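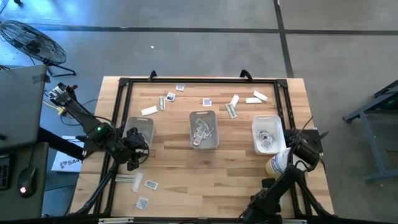 4. Clasificación del material antes de cargar el archivador

El archivador Belelgate admite 505 fichas, y las admite con mucha más alegría cuando llegan ordenadas. Antes de enchufar nada, despeje una superficie amplia y reparta el material en recipientes de plástico, a ser posible translúcidos: en una mesa de madera clara caben tres en fila, y las tarjetas pequeñas que queden sueltas alrededor se distinguen bien sobre la veta. Si tiene un recipiente blanco opaco, sirve igual, aunque habrá que asomarse para saber qué contiene. Las cajas de zapatos también valen. Las fuentes de horno valen hasta la hora de cenar.

4.1 Qué se puede archivar

Tarjetas, fichas, sobres planos, muestras en bolsita y etiquetas de equipaje de hasta 50 gramos por unidad. El grosor máximo es el de la ranura de prueba que encontrará en el lateral izquierdo del mueble. Si la pieza entra empujando, no entra.

No se pueden archivar monedas, llaves, pilas ni galletas. La última prohibición se añadió en la segunda edición de este manual a petición del servicio técnico.

4.2 Primera clasificación

1. Vacíe los cajones, carteras y bolsillos de abrigo donde guarde el material. Hágalo de una sola vez.

2. Forme tres grupos: lo que se conserva, lo que se tira y lo que no sabe qué es. El tercero será el mayor. Continúe.

3. Retire clips, gomas y grapas. El rodillo de arrastre del Belelgate digiere el papel y el cartón fino; con el metal se pone a hacer un ruido que sus vecinos recordarán.

4. Alise las esquinas dobladas con el dedo o con la espátula de hueso incluida en la bolsa B.

5. Coloque todas las piezas de cada grupo con la cara impresa hacia arriba. Las que tengan impresión por ambas caras, con la cara que a usted le guste más.

6. Revise el grupo de lo que no sabe qué es. Ponga fecha a esa revisión. Nicanor Retamal, que redactó la primera versión de este capítulo, todavía tiene el suyo en una caja.

Nota: las tarjetas térmicas (recibos, entradas de cine, turnos de la pescadería) pierden la tinta con los años. Haga una copia si le importa el contenido. Si no le importa, vuelva al paso 2.

4.3 Etiquetado de las bandejas

El mueble se entrega con siete bandejas y un pliego de etiquetas adhesivas Zúñiga. Para colocarlas:

1. Limpie el frontal de la bandeja con un paño seco.

2. Escriba la etiqueta antes de pegarla. Parece una indicación innecesaria hasta que se intenta al revés.

3. Use nombres que entienda otra persona. «Varios» no es una categoría. «Varios 2» es una confesión.

4. Pegue la etiqueta centrada y presione durante diez segundos.

5. Deje una bandeja sin etiquetar. La va a necesitar.

Precaución: el adhesivo es permanente a partir de la primera hora. Para corregir una etiqueta pasado ese plazo, pegue otra encima. Hemos visto bandejas con seis capas y funcionan perfectamente, aunque cierran con cierta solemnidad.

4.4 Carga

1. Compruebe que el interruptor trasero está en la posición 0.

2. Extraiga la bandeja hasta notar el tope. Si no nota el tope, sujete la bandeja con las dos manos.

3. Introduzca las piezas de pie, en bloques que pueda abarcar con una mano, y coloque un separador entre bloque y bloque.

4. No supere los 700 gramos por bandeja. Una balanza de cocina es suficiente.

5. Empuje la bandeja hasta oír un clic. Dos clics también son correctos. Con tres, sáquela y repita desde el paso 2.

6. Ponga el interruptor en la posición 1 y espere a que el piloto deje de parpadear.

Atención: cargue primero las bandejas inferiores. El mueble vacío pesa poco y, con las de arriba llenas, tiende a saludar hacia delante. El anclaje a la pared (capítulo 2) es obligatorio — sí, también si el mueble va a estar ahí «solo unos días».

4.5 Si algo no encaja

El piloto parpadea en ámbar: hay una pieza torcida. Apague, extraiga la última bandeja que haya cargado y enderece el bloque.

El piloto parpadea en rojo: hay una pieza muy torcida. Proceda igual, con más paciencia.

El piloto no se enciende: revise el enchufe. Revíselo otra vez. Si sigue apagado, sustituya el fusible por otro del mismo tipo (referencia 325, bolsa C).

El índice muestra fichas que usted no recuerda haber cargado: consulte con las demás personas que viven en la casa.

Los recambios se piden a Skukov, distribuidor oficial, por correo o por teléfono. Pregunte por Celeste Herrera y tenga a mano el número de serie, grabado bajo la bandeja inferior, la que ya ha llenado. En agosto y los domingos atiende un contestador.

Continúe en el capítulo 5, «Búsqueda por índice», cuando las siete bandejas estén cerradas.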